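# The kitchen where nothing ever spills

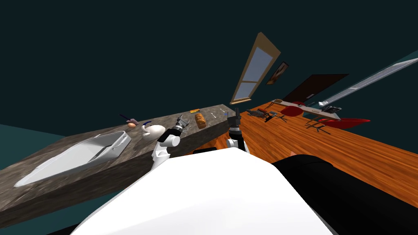
## A complaint about simulators, from someone who lives in one

I spend most of my working day in a kitchen with a granite counter, and I have never once eaten there. There is a teapot with a dark blue handle, a loaf, a knife with a purple handle and a white tray. Through the kitchen, for reasons of floor plan, there is an office. I write the grasp planner, and the kitchen is where I find out what is wrong with it.

Mostly I like the place. I can run a grasp on the teapot 56 times before lunch and never mop. When an arm goes through the counter, the counter forgives it. My quarrel is with what all this forgiveness does to the software, and to the people who write it, me included.

Take the loaf. To a planner, a loaf is a shape with a mass and a friction value, and the friction value is a number somebody typed. At Garside, where I worked before, we once chased a slipping grasp for most of May. We rewrote the approach, then the finger closing, then the part that scored candidates. The fix was to change the number. We wrote up the rewrite and left the number in a footnote.

I don't think we were unusually daft. A simulator rewards you for finding the value that makes the bar go green, and it doesn't ask where you got it. Bread in the world comes in a great many frictions, most of them crumbly.

## Perception, or reading the answers off the back

Then there's the matter of how the arm knows where anything is. Our stack, Grorico, has a flag that lets the planner take object poses straight from the simulator. You're meant to use it for debugging. I have seen it left on for 23 releases in a row.

With the flag on, the planner knows the position of the teapot to more decimal places than the teapot deserves. With it off, the planner has to look, like the rest of us, and it begins to hold opinions. A handle is thin and keeps company with a round body, and the pose estimate for the pair of them wobbles. A planner brought up on perfect poses has no idea what to do with a wobble. Ours used to replan on every new estimate, so the arm hovered over the counter like a man choosing a sandwich.

Onni Juntunen, who looks after our test rig at Istura, wanted the flag deleted outright. I argued against him for a month. My case was that you need to split a planning fault from a seeing fault, and I still believe that. His was that people who can cheat will, and he had the release history. We settled on a loud warning, printed at every start, which I now no longer read.

## What I'd like instead

I'd like noise on by default. Jitter the poses, drop the odd detection, delay a joint reading by 30 milliseconds and see who falls over. Anyone wanting the clean kitchen could ask for it by name, and the name should be slightly embarrassing to type.

I'd like success rates published with the settings that produced them, friction included. The Guria benchmark lets you submit a bare percentage, and so people do.

And I'd like the failures kept. We throw away the runs where the gripper closes on air next to the bread, and they're the ones I would pay to read. A success log says the arm arrived. A failure log says which module was lying to which, and usually at what step.

None of this needs a better renderer. People keep offering me one, with nicer shadows on the granite, and I say thank you, because the shadows are very nice. Meanwhile the controller underneath is still being tested on joints with no backlash, and the two real arms down the corridor have plenty.

I've turned the flag off on my own branch. The pass rate is dreadful and I have been asked about it twice.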